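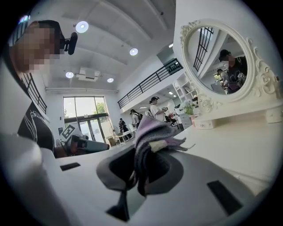
*Striped cloth in purple, lavender, grey and black, with the trees showing through the glass at the back.*

# Linen day at Trarka

April is when we go through every piece of cloth in the building, and I look forward to it all year! Trarka is our shared hall, with Dota (the sewing group) in on weekday mornings and the Brineria supper club in the evenings, so between us we get through a ridiculous number of tea towels, napkins, aprons and odd bits of striped cotton that have no obvious home. They all end up in the same cupboard. Once a year it gets emptied, sorted, folded and put back, and for a short while it is the nicest cupboard I know.

I've written some notes on the day, partly for anyone who couldn't come and partly so we remember how we did it.

## The stripes

I do love a muted purple. The colours sit so well together when the cloth is all bunched up, much better than when it's flat, and the grey calms everything down. Striped pieces go on the middle shelf this year, where you can reach them without the step. If you have any at home (I know some of you do) please bring them back, no questions asked.

## The room

We had the fan out and the daylight coming in through the big window and door, with all that green outside. It really is a lovely room to fold in. I'd forgotten how much easier it is to tell a navy from a black in there than in the back kitchen, where I have been getting it wrong for years.

## How we sorted

We ended up with 8 piles, which was too many, and then merged a few of them after lunch:

- tea towels, good
- tea towels, for floors and spills
- napkins in sets
- napkins that have lost their set
- aprons
- tablecloths, long and short together
- stripes
- Dota's offcuts

The single napkins have gone in with the offcuts, as the sewing group fancies making bunting out of them. Hooray for bunting! Anything with a hole bigger than a thumb went to the rag bag.

## Folding

Napkins in quarters, tea towels in thirds and then in half. Tablecloths need two people and a bit of patience, walking in towards each other and handing over the corners. I could do that part all afternoon. Stack everything with the fold facing out so you can lift one off without the whole lot sliding (you'll thank yourself in December).

We counted 70 tea towels fit for use and 22 aprons, so Brineria needn't buy any before the summer suppers. The long tablecloths are down to 3, though, and one of those has a candle mark. If you see a decent plain one going cheap, please do pick it up.

## Still to do

The shelf labels want rewriting, bigger this time. Tai, our sister hall up the hill, has asked to borrow the short tablecloths for their plant sale, and they're in a bag by the cupboard door, ready to go. The key is back on its usual hook.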